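Onddale Forum > World Affairs > Trade and Sanctions
Topic: Will the Nollden export ban ever be enforced?

pavel_notes
Posted 1/2/18, 9:14 am

Good morning to all. I want to ask the members who follow sanctions more closely than me. The government of Arriaga voted in September to stop the sale of turbine parts to Nollden. The vote was clear, 158 in favor and 50 against. After this the trade minister, Ezequiel Ponce, received the power to "set the date of application." He did not set any date. The companies continue to ship.

My question is simple. Is this a normal delay, or is the law dead already? In my country of birth we had many laws which were printed and never used, so maybe I am too suspicious.

harborlight
Posted 9:31 am

It's dead. Ponce never wanted it. He gave one interview before the vote where he called it "premature" and then he voted yes anyway so he wouldn't be on the wrong side of it. Classic.

mteague71
Posted 9:48 am

Disagree with harborlight. Export controls take months to write. You need a parts list, you need customs to know what they're looking for, you need a license process for contracts already signed. Four months is nothing.

pavel_notes
Posted 10:20 am

Thank you both. I have read the text of the law during the holidays, all the annexes too, and I would like to answer to mteague71 with some details.

The parts list exists. It is Annex B and it has 506 entries, each with its customs code. So the customs office does not need to guess. The license process is also written, in Annex D, and it is almost the same as the one they used for the earlier ban on pumps. I compared the two texts line by line and the differences are small. What is missing is only the signature and the date. 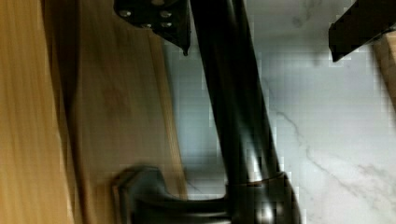

There is one more point which I find important. Article 9 says that contracts signed before the date of application are free from the ban. It doesn't say "before the vote." So every week without a date is one more week to sign contracts. If I were a seller of turbine parts, I would be very busy now. I don't accuse the minister of anything — I only say that the delay is not neutral, it has a winner.

harborlight
Posted 10:33 am

Article 9 is the whole story. Thanks for digging that up, I had no idea.

sgt_pepperoni
Posted 11:02 am

Can someone explain why we should want this ban in the first place? Nollden will buy the same parts from Rirnis the next day. The only people who get hurt are the workers in Arriaga.

mteague71
Posted 11:15 am

Rirnis doesn't make the large blades. They make housings and seals. So no, not the next day.

And pavel, fair point on Annex B, I thought it was still a draft. But I don't read Article 9 the same way. Paragraph 3 lets the minister review any contract "concluded in anticipation of the measure." He can go back and cancel them.

pavel_notes
Posted 11:52 am

You are right that paragraph 3 exists. I should have mentioned it. But please look at the verb: the minister "may" review. He also "may" set the date, and we see what he did with this one.

Shabnam Soomro, the opposition member who wrote the first version of the law, proposed "shall" in both places. Her amendment lost in the committee. Her petition for a fixed date has 1,139 signatures, I looked this morning. For a national petition it is a very weak number, and I think this tells the minister that he can wait.

To sgt_pepperoni: I understand your worry about the workers. I worked nine years in a factory which lost its export market, and it was a bad time for my family. But this was the debate before the vote. If the parliament thinks now that the ban is a mistake, it should repeal it in public.

sgt_pepperoni
Posted 12:10 pm

That I can agree with. Repeal it or use it. I'd still vote repeal.

harborlight
Posted 12:26 pm

1,139 is embarrassing. Is there a link to the petition?

pavel_notes
Posted 12:41 pm

It is on the parliament site, under "Open petitions," second page. You must be a resident of Arriaga to sign, so for most of us it is only for reading.

mteague71
Posted 1:05 pm

The winter session opens in two weeks and Ponce has to take questions on the first day. I'd wait for that before calling anything dead. If he has no date by then I'll come back here and say harborlight was right.

harborlight
Posted 1:07 pm

Saving this post.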